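The Lunchbox Never Grows Up
By Brayden Fraser

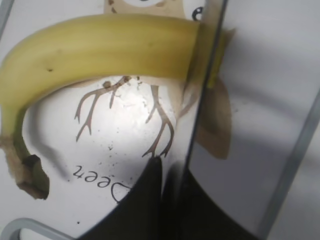 A ripe banana, stem and all.

I have packed my own lunch for 47 weeks now, and I can report that my savings account has failed to notice. The sandwich shop across from my office in Starnine charges 7 dollars for soup, so I started bringing soup. Then I needed a better thermos. Then a bag for the thermos.

My coworkers at Robichaud take a different view. They own lovely glass containers - stacked by size, lids matched - and eat out every day. The containers live in the office fridge, where they appear to be doing well.

I still bring lunch. Most days it's gone by 10:30.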